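About the Cadwaladr Robotics Club

The Cadwaladr Robotics Club is an after-school program for students in grades 9 through 12. We meet in the computer lab on the second floor of Cadwaladr High School and in the old drafting room next door. Membership is open to any student at the school. There is no tryout and no grade requirement, and you don't need to have written code before.

The club was started by Magdalini Gkikas, who teaches physics and one section of introductory programming. The first group used a single donated kit and spent most of the year getting it to follow a line of tape down the hallway. Ms. Gkikas still runs the club. Kalliopi Zervas, who teaches math, joined her later and leads the simulation team.

What we do

The club is split into two teams. Students pick one in the fall and can change over after winter break.

The build team designs and assembles small wheeled robots for the regional Fokus Challenge. They do their own wiring and most of their own cutting. Safety glasses are required in the drafting room and long hair has to be tied back, including on days when you are only there to watch.

The simulation team works with robot arms in software. The current project is called Domen. Students write programs that tell an arm to find an object on a table, pick it up, and put it somewhere else, such as a mug onto a plate or a piece of fruit into a bowl. Everything runs on the lab computers. A new member usually starts by moving the arm to a fixed point above the table, then works on opening and closing the gripper, and after that begins on simple pick-and-place tasks. Most students reach that last step before winter break.

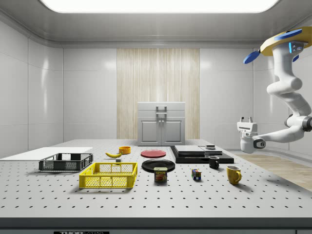 Each task is run 40 times before it counts as finished. Students change the starting positions of the objects between runs so that a program can't pass by repeating the same motion. Results go into a shared log, including the failed runs, along with a sentence or two on what went wrong. Ms. Zervas reads the log every week and picks a few entries for the group to go over together. A dropped object is worth as much discussion time as a clean run, and students who keep careful notes tend to fix their problems faster.

Round objects take the most work. So do handles. A program that picks up a can from above may need a different approach for a mug, and students are expected to work that out on paper before they change any code. We keep a stack of graph paper by the door for this.

Schedule

Both teams meet twice a week after the last bell and finish in time for the late bus. The build team adds extra sessions in the month before the Fokus Challenge. The simulation team does not add sessions, but members can use the lab during lunch if a teacher is in the room.

In July we run a summer session for incoming ninth graders. It is taught mostly by older members and uses a shorter version of the Domen tasks. Students who finish the summer session can skip the introductory work in the fall.

Competitions and showcases

The build team has entered the Fokus Challenge every year since the club joined the league. The simulation team takes part in the Tellon Student Showcase, where each school presents one task and answers questions from visiting teachers and students. The showcase is not scored. Our students explain their code, run it live, and show their log. Last year the live run failed on the first try and the team used the time to explain why, which led to the longest question period we have had there.

We also set up a table at the school open house each spring, where visitors can try moving the arm with a keyboard.

Cost and equipment

Dues are $40 for the year and cover league fees and parts. A student who can't pay should speak to either advisor, and the fee will be waived without paperwork. Students do not need a computer at home. All club software stays on the school machines, and project files are saved to the club's shared drive.

Joining

Stop by Room 289 after school or pick up a form from the main office. The form needs a parent or guardian signature. Build team members also sign the shop safety sheet before their first session.

Sign-up for the summer session is open now, and forms are due back to Ms. Gkikas by 15 May 2026.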